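Last updated: Feb 18, 2022

Section 4: Mounting and pairing the Carkenden room thermostat

4.1 Before you start

The thermostat connects to the Flerkano boiler receiver by radio. The receiver must be wired and powered before pairing. If it is not, complete Section 3 first.

CAUTION: Turn off power to the heating system at the breaker before you open the receiver cover. The terminals stay live when the boiler is switched off at its own panel.

4.2 Choosing a position

1. Pick an inside wall in the room used most often. Hallways give poor readings.

2. Keep the unit at least 30 inches from any radiator, lamp or television. Do not place it behind a curtain or inside a bookcase.

3. Check the signal before drilling. Hold the MODE key until the signal bars show. At least 2 bars are needed - thick masonry and foil-backed insulation can both reduce the reading.

Note: The maximum range in open air is 400 feet. Expect much less indoors.

4.3 Fixing the base plate

1. Pull the display off the base plate. It is held by two clips on the lower edge.

2. Hold the base plate level against the wall and mark the upper and lower holes. On textured plaster, sand the area behind the plate so that it sits flat.

3. Drill, insert the plugs supplied, and fasten the plate. Do not overtighten the screws. A bent plate will not make contact with the display.

4. Insert the batteries and press the display onto the plate until both clips engage.

4.4 Pairing

1. Restore power at the breaker. The receiver light flashes amber.

2. Press and hold LINK on the receiver until the light turns solid amber.

3. On the thermostat, open SETUP, select PAIR and press OK. The light turns green when pairing is complete.

4. If the display shows E2, move the thermostat closer and repeat from step 2.

5. Name the room in the SETUP menu. Names can be up to 12 characters long and may be changed later. Keep wall art and tall furniture clear of the display.

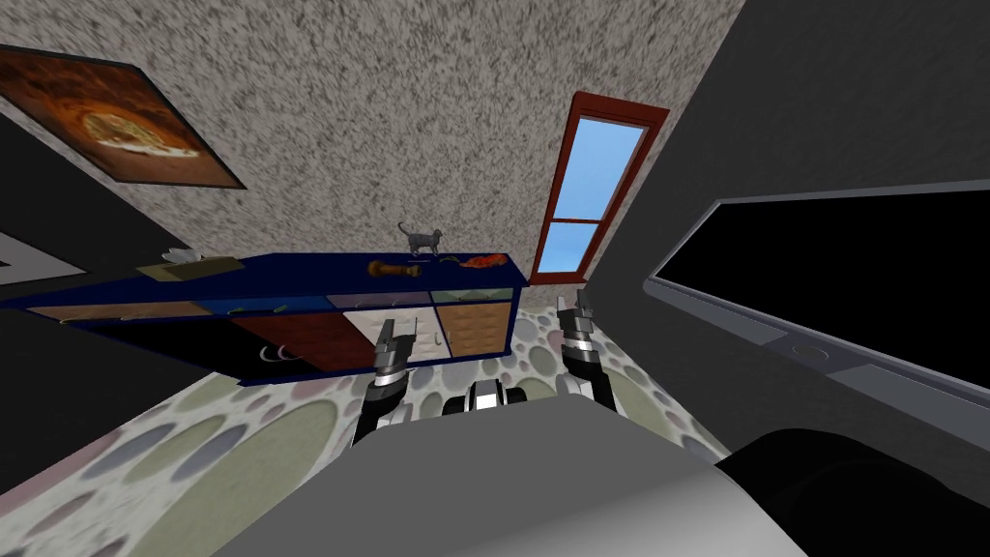

4.5 Setting the schedule

1. Open SCHEDULE and select a day group.

2. Enter a start time and a temperature for each period, then press OK to save.

Related items
Section 3: Wiring the receiver
Section 5: Error codes
Using the Emis app with your thermostat
Replacing a Vasylenko wall controller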